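Workshop talks > Spring series > Clamps for people who think they have enough clamps

Reading time: 3 min

Speaker notes, 08/03/2019

Start with the clamp in my hand. Don't introduce it. Tighten it on the edge of the lectern, let go, give the lectern a shake. Then say good evening.

I love C-clamps! Say so early. I own 51 of them and I'd still stop the car for a box of old ones at a yard sale. Wait for the groans from the people who have been to my garage.

Parts, quickly, and hold it up so the back row gets a look. Frame, screw, the collar the screw runs through. On the fancier ones the frame has a groove along it with a raised rim, and people always ask if that's decoration. Mostly it's shape doing the work of weight. The Nado has it, the old Shukla doesn't. Pass both around and let them feel the difference. (Get them back before the break.)

Then the threads. Run a fingernail along them, everybody likes the sound. Fine threads take longer to wind in but you get a lovely amount of control at the end, and you want that on anything polished.

Which brings me to stone and stone-look tops.

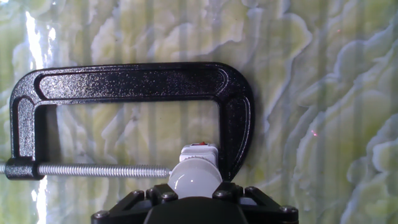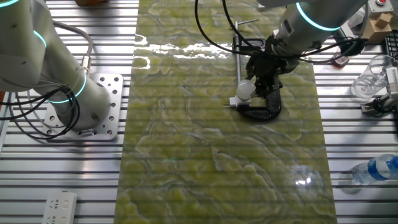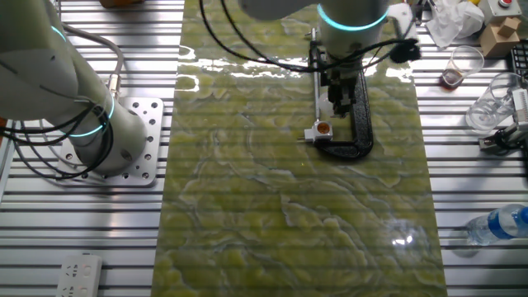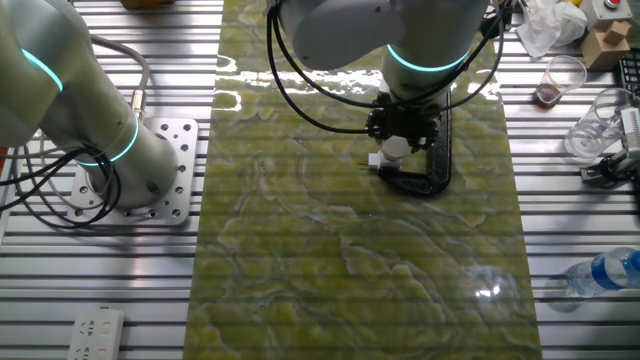 Green marbled slab, rail table.

OK, glossy surfaces. First rule, no bare metal on the polish. A scrap of leather is my favorite, cork is fine, folded cardboard if you're stuck. Show the leather pads, the ones cut from the old work glove.

Second, snug and then a quarter turn. Do the quarter turn on the demo tile so they can see how little it is. I cracked 2 tiles learning this and I've brought one of them along, it's in the Gokeo bag under the table.

Third, set the clamp down, don't drop it. Lay it flat on its side on a cloth, screw wound in so it isn't sticking out waiting for somebody's sleeve. Slabs chip at the edge first, so keep the heavy stuff toward the middle.

If there's time, do the light trick. Kill the overheads, put one lamp low at the end of the tile and look along the surface. Every scratch jumps out! It's so good. Glare from above hides nearly all of them. Somebody will ask about bulbs, any plain one will do.

Care. Brush the threads, drop of light oil, wipe it off again. I do mine in February when the garage is too cold for glue anyway. The Wetel brush is on the handout, page 2, under the padding materials.

Questions. If it's quiet, ask who has a clamp that belonged to a grandparent. That usually does it.

Handouts by the door, room 242 for coffee. COUNT THE CLAMPS BACK IN.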